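Posts > Home & Desk > Threads

Jong-dae Hwang
May 8, 2023
2 min read

Everyone in my feed is clearing their desk this month and reporting a clearer mind. I have doubts. So I read the Fitano guide, all 80 pages of it.

Page one says an empty surface "invites focus." No source. Page two says the same thing in bigger type.

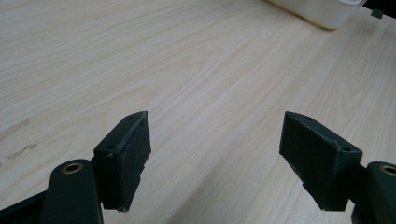

Tabletops don't do anything for your attention, as far as I can tell. What they do is show you crumbs and scratches. Pale wood grain like this is easy on the eyes, I'll give the guide that — but I can stare at grain for a very long time and write nothing.

Then comes the shopping list. To own less, you buy a Presance tray, a Coughlan cable box and a drawer insert. My total came to $943. For a bare table.

A friend in Dralham did the whole program last September. Her desk is lovely. She works on the couch.

I'll try it for two weeks anyway, minus the tray. Where does the mail go, though? The guide never says.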